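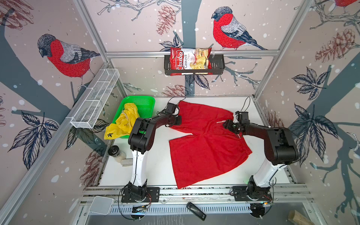
Norbert Gulyás thinks the shorts should be folded in half lengthways first, leg on leg, and then brought up in thirds from the hem. He left that on a slip in the book over lunch, with a remark that my way puts the crease where people can see it. I had been doing waistband to hem first. Tried his on the afternoon pile and am writing it down while I still have both to hand.

March, afternoon, starting 1.40.

Red shorts, elastic waist with drawstring. Laid flat, waistband to the right, legs to the left. Laying them flat is most of the work. The gathers pull the top edge in, so if you smooth from the waist the cloth bunches at the crotch and you get creases fanning out from there. Smoothing from the hems towards the waist moved them along but didn't get rid of them. I don't think they can be got rid of by hand and I've stopped trying. The Funholm sheet says "remove all creases" and I'd like that line changed to "remove folds".

The legs don't sit level either. One spreads wider than the other unless you tug both hems square, and the wide one then wants to run off the front of the table. Shift the whole garment back before starting.

Norbert's method, as done:

Top leg over bottom leg, hems matched. Ignore the waistband at this stage, it will not match.
Drawstring tucked inside before the fold. If it's left out it ends up hanging from the bundle and catches on the next one.
Hem up by a third, then over again to the waist.
Press with the flat of the hand, count of 5.

The bundle comes out narrower and thicker than mine. It stands on its edge in the Undier drawer, where mine flopped over. On the open shelf it is worse, as the elastic end is fat and the stack leans after a few. Alternating the elastic ends left and right sorted that out.

Weighed a bundle for the shelf label: 200 g. The shelf card allows 900 g per stack, so four to a stack and no more.

Yellow ones next, out of the green basket. Same trouble with the drawstring, which had worked its way out on one side. Pulled it back level and knotted both ends. The lettering should finish on the outside of the bundle if we can manage it, so with these the first fold goes the other way over. Worth adding to the sheet as a separate line, as it's easy to forget and then the whole thing has to be opened out again.

The basket itself: things heaped in it hang over the rim and slide out on to the table. Either fill it less or use the deeper Bayram one. I moved the Bayram one under the bench this morning, behind the hangers.

The Staltstead order is for 200 pairs, folded, drawstrings in. They haven't said which fold. I'll send one of each and let them pick. Until they answer, do Norbert's for anything going in a drawer and the old way for the shelf.

To do: new line on the sheet for lettering. Ask about the label size, the present one is wider than the narrow bundle. Find the other clip for the hem board.

Recent entries
Towels, thirds or quarters
Knotting drawstrings before the wash
Bayram baskets: handles
Shelf cards, second version
Fitted sheets (unfinished)
Sock pairing, notes from February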